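Teaching the arm by hand: your questions
July 2020
By Ileana Costache

I've been steering robot arms for Endholm long enough that the same emails keep coming in, so here are my answers in one place (keep them coming, I love them!).

What do you do all day?

I move a controller, the arm copies me, and Skoritus, our recording software, saves every motion. One go at a task is an episode. Right now it's bottles, bottles, bottles, and the first thing I teach is a nice square hold with both fingers on the label. 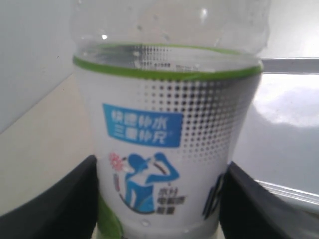 Why use a tray for the cap?

Caps roll! The raised rim gives a small thing somewhere to stay put, and it gives me a target when I'm lining up the gripper. I come in slow and from the side so I can still see the cap past the fingertips.

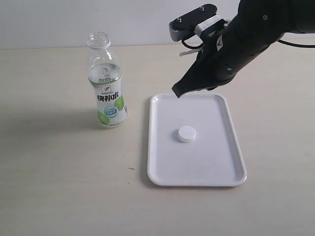 Can I just grab the arm and push it through the task?

You can on some arms, and it's a lovely way to start. I still prefer the remote, mostly because my hands stay out of the camera views.

How many episodes do you need?

For the bottle set we're at 1108 and aiming for nearly 4000. Radu Stanciu checks them and throws out any where I dithered, which was a lot in my first week.

How hard should the gripper squeeze?

Softer than you think. Thin plastic gives way quickly, so I close until the fingers touch, then add a tiny bit more and stop. If the label creases I start over.

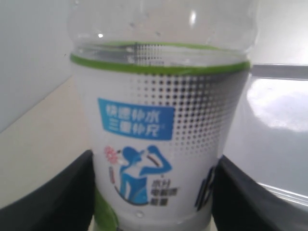
What's the hardest part?

Small flat things, by a mile. With a bottle you've got room to be sloppy, but a little disc wants both fingertips to land opposite each other, and it took me seven tries before I got one I'd keep.
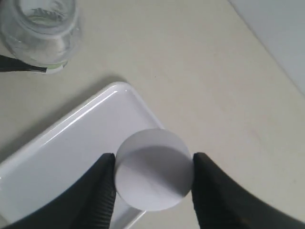 A white disc between the fingertips, with the tray behind.

Do I need to know how to code?

I don't! Patience helps more, and so does a break every four episodes or so. The next beginner sessions are in September.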